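Bilus Home Tasks Guide
Section 5: Clearing a table

Applies to: hand-held gripper and Bilus arm, Belmont release
Revised Jan 19, 2018
Section editor: Kenna Rennie

5.1 What this section covers

Owners often ask whether the arm can tidy up after a meal. The short answer is that it can do part of the job. It will pick up light rubbish from a table and put it in a bin, provided someone has shown it how on a table much like the one it will be working at. It will not clear a table the way a person does. It doesn't know which things are rubbish and which are being kept, and it can't be relied on with glass.

Use this section to teach the pick-up task with the hand-held gripper, then to run it on the arm. Stacking, rinsing and loading a dishwasher are not supported in this release. Wiping is dealt with in the Brannigan pad supplement, which also has its own limits.

5.2 Before you start

You will need:

Hand-held gripper, charged
Finger pads, clean and seated
Arm, mounted and calibrated (Section 2)
Open bin, no lid, within reach of the arm
A table with things on it

Do not strip the table bare before teaching. An arm taught on an empty surface tends to fail as soon as there is a fruit bowl on it. Leave the usual things where they are and move only what could be broken or spilled.

CAUTION: Keep kettles, cooktops and anything with a cord out of the arm's working area during a run. The arm does not recognize a cord and will pull on one if it lies across the item being picked up.

CAUTION: Keep children and pets away from the table while the arm is powered. The gripper stops on firm contact, but the forearm does not.

5.3 Teaching the pick-up

1. Switch on the hand-held gripper and wait for the steady light.

2. Hold it above the table with both fingers open and pointing down. Pause for a moment so that the start position is recorded.

3. Lower the gripper until the pads are on either side of the item. With soft items, let the tips come down close to the tablecloth. Most missed pick-ups come from closing too high.

4. Squeeze the trigger slowly. Stop when the item is held. There is no benefit in squeezing harder, and a hard squeeze in teaching becomes a hard squeeze on the arm.

5. Lift straight up before moving sideways. Dragging an item will bring the cloth along with it.

6. Carry the item to the bin and open the fingers fully. Wait until it has dropped, then return to the start position.

7. Repeat until the counter reads 50. Change the starting place of the item each time, and turn it now and then so that the arm does not learn one spot and one angle.

Note: If you drop an item partway, finish the movement anyway and press Discard. Do not pick it up again in the same recording.

Note: Soft paper is a good first item. It forgives a poor grip and nothing is lost if it falls. Go on to wrappers once tissue is working. Wrappers are slippery and they spring open, so expect to need a second full set of recordings. 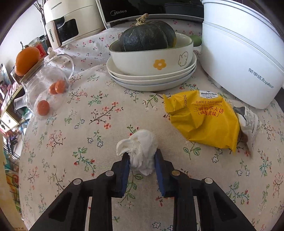

Figure 5-1. Finger pads either side of a crumpled tissue, with the other items left on the table.

5.4 Running the task on the arm

1. Transfer the recordings and choose Build. This may take overnight.

2. Place one item on the table and choose Run Once. Keep a hand near the stop button.

3. If the arm closes on air, go to 5.5. If it picks up and drops the item in the bin, add a second item and run again.

4. Choose Run Until Clear only when single runs are working without help.

Error 1033 means the arm has tried the same item twice and given up. Move the item by hand and choose Resume.

5.5 What to expect

In our own kitchen trials at Skutisholm, tissue was the most dependable item and thin film was the worst. The arm was slower than a person in every trial — often a good deal slower — and someone still had to look over the table first and take away anything worth keeping. A folded receipt and a used napkin are much the same thing to it.

Changing the tablecloth may upset a task that was working. Patterned cloth is fine if the teaching was done on patterned cloth. If you swap to a plain one, record a short extra set before relying on it. Strong sunlight across the table has a similar effect, so teach at the time of day you plan to run.

Fruit should be left alone. The arm can close on a small round fruit, but it tends to roll away between the pads, and soft fruit bruises. Cups, jars and teapots are outside the rated use of the pads and damage to them is not covered.

An update planned for February adds a Keep list, so that items can be marked as not to be touched. Until it is installed, clear those items away by hand before each run.

For pad cleaning and replacement, see Section 6.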